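Choral Outreach Program: Notes for Member Congregations

The Office of Music Ministry is pleased to share the following update on the choral outreach program with all member congregations and supporting households.

Registration for the fall season closed with 76 singers enrolled, drawn from nine congregations in the Grarberg district. Rehearsals are led by Rhea Fajardo, who was appointed director of the program last year, with Lionel Coste continuing as accompanist. The repertoire consists of hymn settings, two psalms and a new setting of the evening prayer by Clémence Brunet, written for mixed voices and organ.

The choir will open its season in September at Royer Chapel. A second service of music will follow at the Funov parish hall, where seating is limited and families with small children are asked to use the side entrance. Admission to both is free. An offering will be received for the hymnal fund, which supplies music to congregations without a regular budget for it.
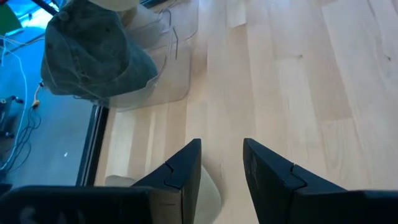
May a congregation invite the choir to sing at a regular Sunday service?

Requests are welcome from any member congregation and should be sent in writing to Gladys Magesa at the program office. Please give the preferred service, the approximate length of music desired, and whether an organ or piano is available. The choir is able to accept 13 visits during the season, and congregations that have not yet received one will be considered first.

Hymnals borrowed for the spring services are now due. Nearly all have been returned, but several boxes of the blue edition remain with host congregations and will be needed for the opening rehearsal. They may be left at the program office during regular hours.

Singers who require large-print music should notify Capucine Guillot before the first rehearsal. Robes will be issued that same evening, and those who kept theirs over the summer are asked to bring them for inspection.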